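Delegates from the Kusville school board attended the Umovton education technology fair on 26th September. The program listed 37 exhibitors and eight seminars on digital literacy.

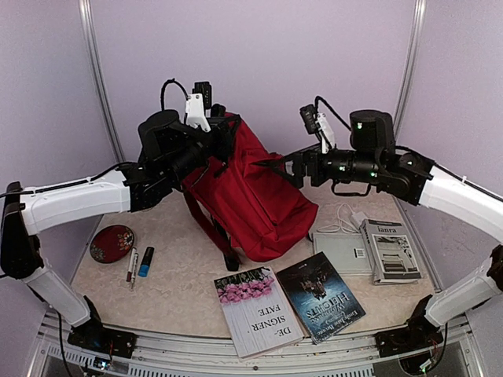
Seminar attendance was strongest for the session on rural connectivity, presented by Iwasaki. The exhibition hall drew mainly secondary students. A report on licensing costs will be tabled in June.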